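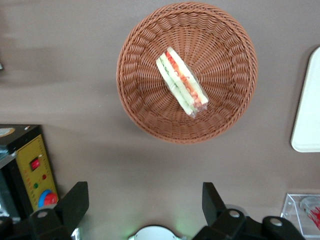
I have been reading about meal planning again, and I remain unconvinced. The claim, repeated on every household budgeting site I visit, is that an hour on Sunday with a list and a pen will save you money, time and arguments. Perhaps it does for some people. In our house, lunch is a sandwich in clear film, left in a round woven basket on the table for whoever goes past first, and I have yet to see a spreadsheet that improves on it.

The plan I tried in June came from a paid app called Plenari, which a colleague, Noémi Veres, had been praising for weeks. It asked me 3 pages of questions and then told me to buy fennel. I don't like fennel. I had said so on page two. It also promised I would save 162 pounds over the summer, a figure so exact that I wrote to ask where it came from. The reply said it was "based on typical users", and I still don't know who they are or what they were eating before.

What bothers me most is the comparison. These savings are always measured against some imaginary person who buys every lunch from a shop and throws away half a fridge of salad a week. If you already cook from what's in the cupboard – badly, in my case, but regularly – there isn't much left to save. I kept my receipts for the month and the difference was around 3 pounds, most of it fennel I gave to Kornél.

I will grant one thing. Writing down what was in the freezer was useful, and I found a bag of peas older than the kettle. That took ten minutes and needed no app, though.

Gunhild Nørgaard left a comment last time to say I hadn't given it long enough, and that the habit only settles after 100 days. Maybe so. But most things get easier after 100 days, including doing without them, and I'd like to see the figures for people who gave up in week two. If anyone has them, please send them on. I've cancelled Plenari in the meantime, and the soup tonight is whatever the leeks will stretch to.

Home About Older posts Newer posts Search

Last updated: June

Contact | © Orsolya Kelemen | Back to top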